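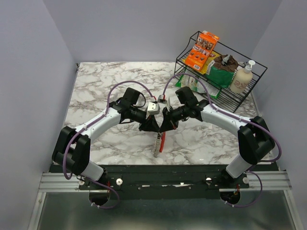
How do you keep a glossy marble-look tabletop from going streaky? Use less cleaner than you think you need, and dry the surface with a second cloth.

I learned this slowly. When we moved to Wedton in December I bought a bottle of Granum spray and used far too much of it. Every pass left a film that showed up as soon as the light came in low.

Now I put a little dish soap in 900 ml of warm water, wring the cloth out hard and wipe in one direction. Crumbs get brushed off first — dragging them around under a damp cloth is how I scratched the last table. The corners get an old toothbrush.

It takes 3 minutes. The spray is still under the sink.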